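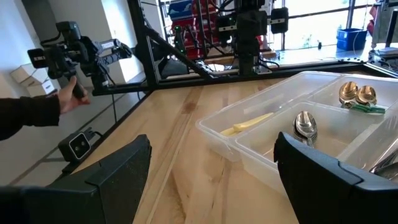 Stomach bug at Clilum – where things stand

Quick one before the rest of the newsletter because the phone hasn't stopped.

Yes, the guest house at Clilum Abbey is shut. Yes, it's norovirus, the lab came back on Monday. No, the abbey church is not shut, though Vespers is brothers only for now and the side door is locked. Please stop rattling it.

The short version. A retreat group of 40 came up from Britadau for the long weekend. First person sick on the Saturday night, four more by breakfast, and by the time the bus was due half the group didn't want to get on it. Then the brothers started. At last count 17 out of 26 have had it, incuding the prior and both of the cooks. One of the older monks, 88, spent two nights in the hospital on a drip and is home again, tired and cross about the soup.

Nobody else in the hospital. A few of the retreat people saw their own doctors.

I went up and spoke to Brother Ettore Orlandini over the wall of the vegetable garden, him on one side and me well back on the other. He runs the infirmary, which is four beds and a cupboard. He'd been up since 3 with buckets.

"We sing together, we eat together, we pass the same bread down the same table," he said. "It's a wonderful life for us and a wonderful life for a virus."

They've changed a lot in a few days. Meals in the cells, left outside the door on a tray. No shared bread basket. No sign of peace. The holy water stoups are dry and have been scrubbed out. Anyone who's been ill stays off kitchen duty for 48 hours after the last symptom, and Ettore says he's making it 72 for the cooks, which has not gone down well with the people eating his cooking.

The refectory is closed till further notice – they've had every chair out on the grass.

Where it came from. Everybody has a theory and I've heard most of them at the bakery. The well (no, tested, clean). The goat cheese (no, none of it served that weekend). The mushrooms, somebody's cousin, the new priest. Mirko Barbieri from the district health office has been up twice with his sample bags and his answer is dull. Most likely one person arrived already carrying it. Maybe never felt sick at all. Shared bathrooms, one serving spoon per dish, a handrail on the stairs that everyone uses because the stairs are terrible. That's enough.

"People want it to be the food because then there's something to throw out," Barbieri told me. He also said he can't rule the food out completely, some of it was gone before anyone thought to keep a portion. So that's where that is. Written report to follow, he wouldn't say when.

What he did want in the newsletter, so here it is:

Hand gel doesn't do much against this one. Soap and running water, twenty seconds, dry them properly. He said it three times.

Bleach for the surfaces, mixed fresh, and leave it to sit before you wipe. Ordinary kitchen spray is not enough. Liu Pharmacy on the square has a printed sheet with the dilution on it, free, by the register. They were out of gloves when I looked in but more are coming.

Hot wash for sheets and towels. Don't shake them out first.

If you've been sick, two clear days before you go back to work, school, choir, anything. You can still pass it on after you feel fine.

Small kids and anyone elderly – watch for dehydration. Dry mouth, not peeing, dizzy, confused. Call the doctor's office. Call, don't walk in and sit in the waiting room with everyone else.

The pilgrimage. This is what most of you are calling about. The August walk normally brings 1,000 people through the village and 200 of them sleep at the abbey, in the barn and on the refectory floor. As of this morning the walk is still on. The sleeping over is not decided. Barbieri's line is that the abbey needs a clear run with no new cases and a proper clean from top to bottom before anybody unrolls a mat in there, and the abbot has agreed to that in writing. They'll announce it on the abbey door and I'll put it in the next issue.

If the barn's out, the Sternen has offered its upstairs hall, which takes 80. Mats only, no beds, bring your own towel. Don't call the Sternen to reserve yet!! They asked me specially to say so. They have one phone and it's the same one you order lunch on.

The soup stop at the abbey gate won't happen this year whatever is decided. Walkers should bring their own food, and their own cup, as the big shared ladle and tin mugs are being retired. I know. My grandmother drank out of those mugs. Still.

Water will be from the tap by the fire station, fill your own bottle.

Masses. Sunday at 10 in the parish church as usual. Communion in the hand only and no chalice, until further notice, and that goes for the parish as well as the abbey. Some grumbling about this already. The last time it was done was the flu winter and it lasted nine weeks, and I don't remember anyone's faith suffering for it, but letters to the usual address if you feel strongly.

Funeral for Mrs. Wenger goes ahead at the parish church and not the abbey. Family has been told. Coffee after at the Sternen.

Abbey shop shut. Honey and candles can still be had from the hardware store, same prices, money goes in the tin. The shop's online orders are going out late, the brother who does the packing is one of the 17.

Things people have asked how they can help with. The abbey does not need cake. It's very kind, and they have a lot of cake, and almost nobody up there can face it. What they could use: plain rice, crackers, ginger tea, rehydration sachets, rubber gloves in large, old towels they won't have to give back. Leave it all in the covered porch by the lower gate before 5 in the afternoon and ring the bell once. Don't wait for someone to come out, they won't come out.

Also a washing machine. Theirs gave up on the second day. If you have one sitting in a garage that still works, Ettore would like to hear from you, and he'll send someone healthy with the tractor to pick it up.

The retreat group – I had a note from their organiser, everyone's back home and on the mend, they send thanks for the ginger ale and they're rebooking for next spring. Good for them.

One correction from the last issue while I'm here. The blood drive is in the school gym, not the town hall. Same time. If you've had the bug you can't give until you've been well for a while, check with them at the desk.

More when I have it. Wash you hands.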